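Against the Big Tin of Screws
Mareike Stöcker
May 24, 2024

Most small workshops keep their fixings in one tin. The argument for the tin is speed: everything goes in, the lid goes on, the bench is clear. The cost appears later, when a single M4 screw of the right length has to be found under 2,000 others.

I kept a tin for years at Fumside. In February I timed myself over 40 small repairs and logged 202 minutes of searching. A set of small drawers costs less than an afternoon of that.

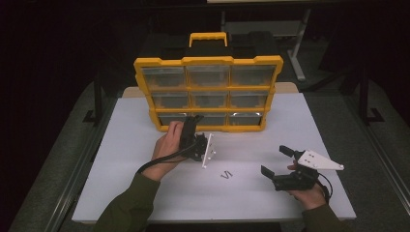
A nine-drawer organiser with a carrying handle, upright on the bench.

Nine drawers is a modest number and it forces decisions. I would sort by thread first, then by length, and leave head type until last. Clear fronts help, but they don't replace a label. Two lengths of the same screw look identical through plastic.

The usual objection is that odd screws never get put away. Three left on a white tabletop are easy to see and just as easy to leave there until morning.

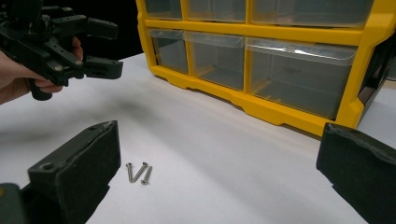

Ottmar Kasten wrote to me that sorting loose screws one at a time is a waste of labour, and that he sweeps his into a tray and deals with them once a month. I accept the tray. I don't accept the month, as a full tray is a tin without a lid.

Drawer travel matters more than drawer count. A drawer should pull out far enough for fingers to reach the back, and it should have a stop. On cheap units it has none, and the contents end up on the floor -- usually the smallest size. 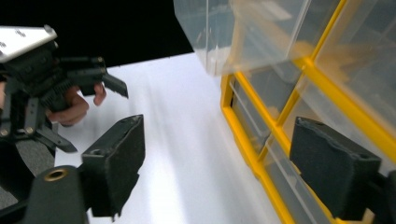

What to leave out

Bent screws, stripped heads and anything with rust on the thread. Wall plugs need a box of their own. Washers can share a drawer with the nuts that fit them -- one size per drawer, no mixing.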